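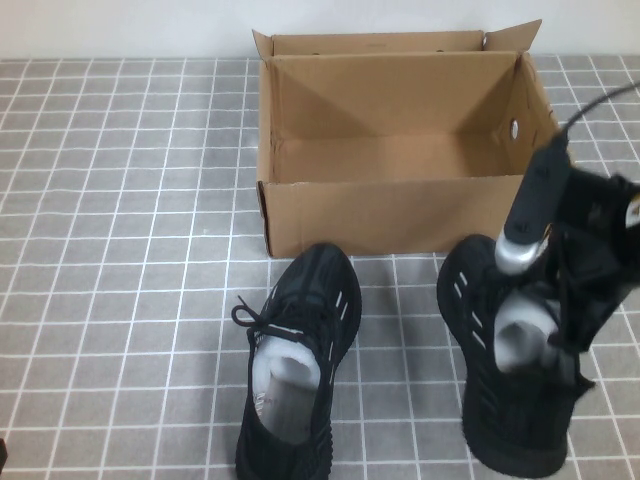 Consuelo Peñalver
Lecturer in Material Culture, Utitz Institute for Household Studies

3. Why people keep boxes

3.1 The box before it holds anything

Most writing on household storage begins with what is stored. Shoaib Minhas and I began there too, with a plan to ask 40 households about letters, photographs and old bills, and for the first few visits that is what we did. The people we met kept steering us back to the boxes. They wanted to tell us where a box had come from, how well it had lasted, and why a newer one would not do. By the second month we had rewritten the interview guide, and I am very glad we did, as the talk we recorded after that is some of the richest I have worked with.

A cardboard box comes into a home as wrapping. It has done its job once the thing inside has been lifted out, and by any official measure it is waste from that moment. Yet in nearly every home we visited there was a period, sometimes an afternoon and sometimes several years, when the box was neither rubbish nor storage. It sat in a hallway or on top of a wardrobe with its flaps up. We call this the waiting stage. Earlier work on domestic clutter tends to treat waiting objects as decisions put off, and there is some truth in that, but our respondents spoke about them with far more purpose. One retired bus driver in Clodo said of a box by her back door, "It's a good one, so it's staying until I know what it's good for."

"Good" was the word we heard most, and it had a surprisingly settled meaning. A good box is stiff at the corners. It has a flat bottom that does not sag when lifted. It is small enough to be carried full by one person - a point made most firmly by people who had moved house more than once. Printing on the outside mattered less than we had expected, although several people turned a printed box round so that the plain side faced the room. Lids divided opinion. Those who kept papers wanted one, while those who kept tools, wool or charging cables were happy without and often cut the flaps away.

Size was talked about almost entirely through shoes. People who could not have given a measurement in centimetres would say "shoebox" or "boot box" at once, and their listeners always understood. The shoebox seems to work as a household unit in the way that the cupful does in cooking, and it is used even for boxes that never held a pair of shoes. Figure 1 shows the open form that respondents had in mind when they spoke of a box "with nothing on top".

We also asked where a waiting box should be put down, and I had not expected the answers to be so strong. Carpet was thought kind to a box and bathroom floors were thought risky. Older respondents in Naqvi, where ground floors are often tiled, were wary of damp rising from the grout and would slip a folded newspaper underneath. Younger people in the same streets had mostly never heard of the practice, and two of them phoned a parent during the interview to ask. Those calls, which we transcribed with permission, opened up a whole line of enquiry on how storage habits pass between generations (see Section 5).

Figure 1. Open box of brown corrugated cardboard on grey floor tiles, against a white wall.
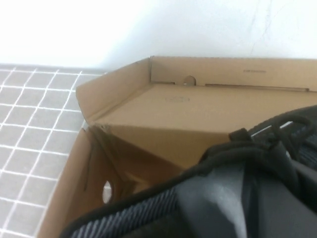
3.2 From waiting to keeping

The move from waiting to keeping is seldom marked by a decision that anyone can recall. Our diaries, kept by respondents for 8 weeks, are helpful here. They show things being set down in a box for want of anywhere better - a spare key, a birthday card, the warranty for a kettle - and then other things joining them on the grounds that the box was already in use. After that, the box gains a name. "The card box" or "Dad's box" turns up in the diary as if it had always been there, and from that entry onwards we found no case of the box being thrown away during the study.

Naming deserves much closer attention than it has had. In Pluter we recorded three brothers who used the same name for three different boxes in three different homes, each sure that his was the original. Their conversation is given in full in the appendix, and I would urge readers to spend some time with it.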